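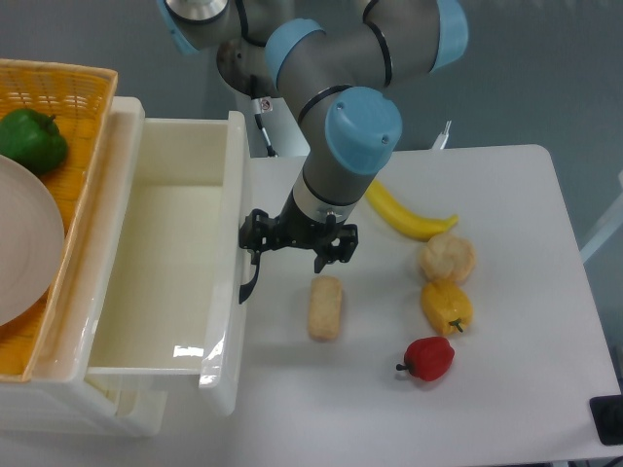
Drawer (furniture)

A drawer is an open-topped box that slides in and out of a piece of furniture or a frame and is used for storage. Drawers are found in chests, desks, tables, wardrobes, kitchen cupboards, workbenches, filing cabinets and small desktop units. They are normally opened by pulling horizontally on a handle, knob or shaped edge at the front.

A piece of furniture made up mainly of drawers is called a chest of drawers. In North America the word dresser or bureau is often used for the same thing, while in Britain a dresser is usually a kitchen piece with shelves above and drawers and cupboards below.

Name

The word comes from the verb "to draw" in its older sense of pulling, and means a thing that is drawn out. It came into use in English in the sixteenth century. Earlier names for sliding boxes in furniture included "till", which survives as the name for the money drawer in a shop, and "drawing box". The plural "drawers", meaning underclothes, has the same origin, as these were garments that were drawn on.

History

Boxes that slide into a larger case are known from the ancient world. Small game boxes from Egypt had a sliding compartment in one end in which the playing pieces were kept. In East Asia, medicine sellers used cabinets with many small drawers, often labelled on the front with the names of the contents, and cabinets of this kind are still made.

In medieval Europe most household goods were kept in chests with a lifting lid. These were strong and easy to move, but whatever lay at the bottom could only be reached by taking out what was on top. In the later Middle Ages some cupboards used for church robes and documents were fitted with sliding trays or boxes. By the sixteenth century small drawers were common in writing cabinets.

In England the chest with one or two drawers beneath the lidded part, later called a mule chest, was made from the late sixteenth century onwards. During the seventeenth century the number of drawers grew and the lid disappeared, giving the full chest of drawers.

Early drawers were heavy. The sides were thick boards, often nailed to the front, with a groove cut along the outside of each side. The groove ran on a strip of wood fixed inside the case. Towards the end of the seventeenth century makers turned to thinner sides joined with dovetails, and the drawer slid on its bottom edges.

Factory production in the nineteenth century brought machine-cut joints. Metal runners came into general use in the twentieth century, first in office furniture and later in kitchens. Moulded plastic drawers became common in the second half of the same century, both as parts of larger units and as cheap stacking sets.

Parts

The usual parts of a drawer are the front, two sides, the back and the bottom. The front may be a single piece, or a separate false front may be screwed to a plain box from inside. A false front can be moved slightly before it is finally fixed, so that the gaps around it are even.

The bottom is commonly a thin panel held in grooves in the front and sides. In solid wood drawers the panel is left unglued so that it can swell and shrink with changes in the damp of the air. The back is often lower than the sides, and the bottom slides in underneath it.

The case holding the drawer also has named parts. Runners support the drawer from below or from the side. Kickers are strips above the drawer which stop it tipping downwards as it is pulled out. Stops prevent it from going in too far, or from coming out altogether. Thin horizontal panels between drawers, called dustboards, are found in better quality chests.

Joints

The dovetail is the joint most closely linked with drawers. Its wedge-shaped tails resist the pull on the front each time the drawer is opened. Lapped dovetails, in which the ends of the tails are hidden from the front, are usual at the front corners, and through dovetails at the back.

Other joints include the rebate, the box joint and various forms of tongue and groove. Drawers made from chipboard or fibreboard are often held with dowels, screws or cam fittings. Some flat-pack drawers have sides made from one strip of board, covered in foil and folded at the corners. Plastic drawers are normally moulded in one piece and have no joints.

Runners and slides

Wooden runners are the oldest kind and are still used in handmade furniture. They work quietly when well fitted but wear over time, and may need wax.

Roller slides have a small plastic wheel on each part of the runner. They are cheap and easy to fit, and the drawer can be lifted out when it reaches the front. Most do not allow the drawer to open fully.

Ball-bearing slides are made in two or three sections that pass along each other. Three-section slides give full extension, so that the back of the drawer clears the case. Undermount slides are hidden beneath the drawer. Many modern slides have a damper that slows the last part of the movement, sold as soft-close.

Small plastic units often have no separate runners. The drawer rests directly on the floor of its opening, or a lip along the top of each side hangs on a ledge in the case.

Handles

Handles may be knobs, drop handles, bars, cups or recessed pulls. Some drawers have a cut-out or a curved lip in place of a handle. Push-to-open catches release the drawer when the front is pressed. On old chests the marks left by earlier handles can often be seen on the inside of the drawer front, and dealers use them to judge whether the fittings have been changed.

Sticking and wear

A drawer that sticks may be swollen by damp, overloaded or out of square. Rubbing candle wax or soap along the bottom edges and runners is a long-standing remedy. Planing is best left until dry weather, as a drawer trimmed while swollen may become loose later.

A wide, shallow drawer is more likely to jam than a narrow, deep one, as pulling on one side turns it slightly in its opening. The movement is known as racking. Wide drawers are sometimes given a central guide beneath the bottom to reduce it.

Safety

Chests of drawers can tip forward when several drawers are open at once or when a child climbs on them. Many are sold with a strap or bracket for fixing the top to a wall. Filing cabinets often have an interlock which allows only one drawer to open at a time. Catches that keep young children out of kitchen drawers are widely available.

Collections

The furniture museum at Gernow holds 3,780 pieces of drawer furniture and fittings, among them 11 mule chests and a seed merchant's cabinet from Plirken. The cabinet was restored by Sun-ja Cha, who replaced the missing runners with beech. The museum's catalogue of handles was drawn up by Seon-mi Ham and lists more than 2,000 patterns.

See also

Cabinet
Chest of drawers
Dovetail joint
Filing cabinet
Tallboy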